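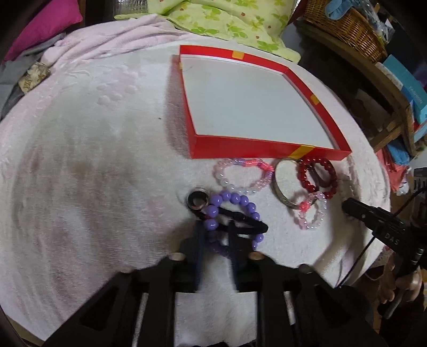

Setting up a contact map in Ceko takes an afternoon if your masks are clean and a good deal longer if they are not. This page covers the second case. It assumes you already have recordings from a hand-held gripper in the Lurodach format and that the segmentation stage runs without errors, but the planner keeps proposing grasps that lift two things at once. Small items that touch or overlap are the usual cause. A dark red beaded bracelet lying over part of a plain bangle, with a clear and pale pink one touching the red beads and overlapping the bangle as well, will often come out of the segmenter as a single blob, and the planner treats a blob as one object.

What you need

Ceko with the layers plug-in switched on
A recording with its calibration file
The Alteck viewer, or any viewer that can show instance masks over the video

Step 1. Turn off mask merging

Open the perception settings and find merge_touching. It is on by default, which suits boxes and tins but not jewellery. Set it to false. Then set min_region to 49 pixels. Anything lower and you will get a region for every highlight on a glossy bead.

Run the segmenter on one short clip and look at the result in the viewer. You should now see too many regions, with a string of beads broken into several pieces. This is what you want at this stage. Pieces can be joined later, but a merged blob is hard to split.

Step 2. Join the pieces into rings

Switch on the ring fitter. It looks for regions of similar colour that lie along a closed curve and gives them one label. Two settings matter:

ring_gap – how much of the curve may be missing. Start at 0.3.
colour_tol – how far the colour may drift along the curve.

Be generous with colour_tol if you have bracelets with mixed beads. The pink and pearly one next to the box has a brighter coral-pink and lilac section, and with a tight tolerance that section ends up as an object of its own. If you go too far the other way, pale beads start to join up with a pale cloth. I change it in small steps and check each time.

Step 3. Mask out the gripper

The fingers hide part of whatever is under them. The lower beads of the purple bracelet are a fair test, because the ring runs down behind the gripper and into shadow. Load the gripper mask that came with your calibration file and tick "treat as unknown". If you leave it on "treat as background", the fitter will decide the ring stops at the finger and place a grasp point on an end that does not exist.

Check the mask with the fingers open and closed. Mine was made with them closed and I lost a morning to it.

Step 4. Build the layer order

Go to Layers and press Build. Ceko compares the edges where two labels meet and decides which one is on top. Each pair gets a score, and pairs with a low score are shown in orange. Fix those by hand. Thin black items are the ones it gets wrong most often. A hair tie lying across beads has little texture, and its edge is easily taken for a shadow.

Step 5. Tell the planner to use it

In the planner file, set order_from to layers and pick_top_only to true. The planner will now leave any item that has another item on top of it until the upper one has been moved.

Reload the scene before you run it. The old contact map stays in memory otherwise.

Checking the result

My test set has 1,165 frames, and 419 of them have at least one overlap. Before these changes I looked only at the overall score, which hid the problem. Score the overlap frames on their own.

If a wrong order appears in just one frame, set smooth_window to 3. Longer windows make the map slow to catch up after something moves.

The ring fitter settings come from a script by Yung-ching Yuen, which is in the Cuevas examples folder under "rings". Page last changed 11 Aug 2018.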